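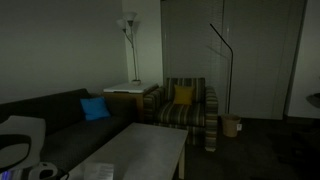 Rusetti opens second reading room for young job seekers

2025-06-18

The Rusetti association has opened a second reading room in the Batwood district, where young people between 16 and 24 can prepare for work interviews, practice writing in a second language and receive help with school subjects. The room is on the upper floor of the former post office on Macedo Street. It is open in the afternoons, from two until seven.

The first reading room, near the bus station, has been working for four years. According to the association, it received 166 young people in the last school year, and in the winter months there were not enough chairs. Some students were asked to come on alternate afternoons. "This was a pity for us, to tell a person who has walked forty minutes that he must return tomorrow," said Arnaldo Correia, coordinator of the program.

The search for a second place took more than one year. Two rooms were visited and refused, one of them for the price and the other for the stairs, which had no handrail. The old post office belongs to the municipality, and the association has received the use of the upper floor for three years against a small rent. The electricity was renewed in May, and the painting was done by the older students of the building course at the Gurnuvik training center, who could count the hours as part of their practice.

In the new room there are 10 places with a computer and two long tables for reading. The library has 650 books at this moment. Most of them are in English and Portuguese, with one shelf in French. Novels and dictionaries can be taken home for three weeks. The exam books must stay in the room, as there is only one copy of many of them.

The English course is the activity with most demand. It is divided into three levels, and each group meets two times per week for 90 minutes. Araba Amoah, who teaches the beginners, explained that her lessons start from situations which the students will meet soon: a telephone call to a company, a form, a question about the working hours. Grammar comes in small portions.

"Many of them have studied English in school for five years and have never spoken one full minute," she said. "In the first weeks I correct very little. I want first that they speak."

A new part of the program is the preparation for the job interview. Each participant has three practice interviews, and after each one there is a conversation of half an hour about the answers. The person who asks the questions comes from a local company or public office and does not know the student before. Custódio Frade, who directs a transport firm in the district, did the first six interviews last month. He said that the young people were better prepared than he expected, but that they spoke too little about things they had done outside school, such as caring for smaller brothers or helping in a shop. He has offered one summer position in his office, and the selection will be made by the same kind of interview.

Nandi Mathebula, 19 years old, followed the program in the first reading room and now works at the reception of a dental clinic. She comes back once per week to help the beginners with reading. She remembers that her first practice interview lasted only four minutes. "I answered yes and no, and then it was finished," she said. "The third one was almost half an hour, and I asked two questions myself."

The cost of the new room for the first year is covered by the municipality and by private donations. For the following years the association is looking for about 100 persons who would give a small fixed amount each month. Abdul-Rahman Tsikata, who is responsible for the finances, said that regular gifts are easier to plan with than one large gift, even when the total is the same. The accounts of the last year can be read at both reading rooms.

The association is also asking for people who can speak English with the students for one or two hours per week. It is not necessary to be a teacher. New helpers first follow an introduction of one evening and then sit in a group together with the regular teacher for two lessons. Help with mathematics at the upper secondary level is needed too, mainly in the later part of the afternoon.

Young people who want to register can come to the Macedo Street room during the opening hours with an identity document. For those under 18, one parent or guardian must sign the form. The reading room and the loan of books are free. For the English course there is a contribution for the printed material, and a family that cannot pay it can speak with the coordinator. The next groups of all three levels begin in September, and the list for the beginners is already half full.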